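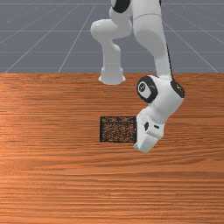

Niltov Bench is the set of simulated pick-and-place runs we use at Calloway to plan which jobs on the packing benches go to an arm and which stay with people. It holds 700 runs, and we're really happy to finally share it outside the building! Each run has one arm, one wooden tabletop and simple objects, such as the flat, speckled block beside the gripper, so anyone from the floor can follow a run without training.

Why we made it

Our packers lift and turn small parts all shift, and sore wrists come up at every safety meeting. Damián Acuña asked that the people doing the job see the arm's moves before any hardware was ordered. So 15 packers watched runs with us in November and marked the ones that looked awkward or too close to where a hand would be. Their notes are in the folder called notes, lightly edited for spelling. They are the best part of the set (read them first).

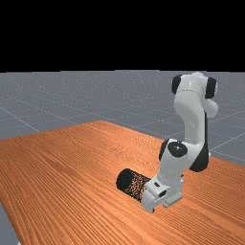 Side-lying cylinder task, gripper low at the tabletop.

What changes on the floor

Packers on the Berka line will move to setup, checking and odd-shaped orders. Pay grades stay the same, and everyone gets paid time to learn the new station. We still don't have a good answer for night shift, where one person would cover two benches.

Contents

runs: 700 simulated runs, 500 with blocks and the rest with cylinders
notes: 108 comments from packers
tools: the Aklow viewer and a short setup guide

Known gaps

No people are modeled, no clutter, and lighting is even throughout. Please don't use the set to sign off on safe distances.

Contact: Corinne Mercado, process team
Last updated: April 22, 2022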